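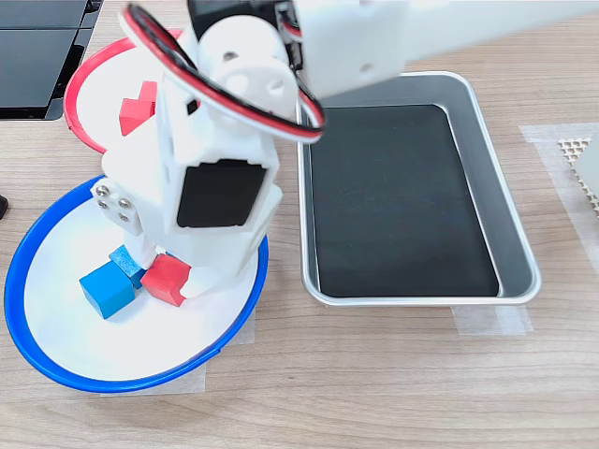
Words by Elmarie Lekota | February 5, 2026 | Filed under: Small Things, Living Rooms

Sorting the blocks, and other jobs that come back tomorrow

My household owns a great many wooden blocks. The set we started with had 64 pieces, then a cousin outgrew hers, and now I find them in the bread bin. Over the years I have tried crates, drawstring bags and a very handsome chest that pinched fingers. What works best is a pair of shallow bowls, one with a red rim and one with a blue, left out on the table where everyone can see them.

Shallow matters. A deep tub gets tipped out by anyone who wants the piece at the bottom, and it is always the piece at the bottom. With a low, round bowl you can see the lot and take what you like.

Go by the rim if you want to sort by colour. Red in red, blue in blue, and small children will do it quite happily until they are told it is tidying. Expect strays. I have found a red block sitting with the blue ones on most evenings of my adult life, and I have stopped holding an inquiry. Odd shapes, the stepped ones and anything else that won't stack, can go in whichever bowl has room.

Washing: wipe wooden blocks with a cloth wrung out until it is barely damp, then dry them on a towel, turning once. Don't soak them. Lizelle Ndlovu wrote in last June to say she had put hers through the dishwasher, and would I kindly tell people. I am telling people.

Rough corners come up well with fine sandpaper wrapped round a cork. Two or three strokes along the grain will do. Stop before your cube becomes a ball — my husband did not stop, and we now own a ball.

Pale tabletops show every crayon mark. Try warm water and a drop of washing-up liquid first, on a soft cloth, and test anything stronger somewhere out of sight. Felt pads on the feet of the chairs won't help the table, but buy them while you are thinking about it.

One last point, on quantity. Put out a handful of blocks at a time and keep the rest in a cupboard, swapping them over every 2 weeks or so. They are greeted like new toys each time. I have tried the same thing with my own jumpers and it very nearly works.

Next time: lids without boxes.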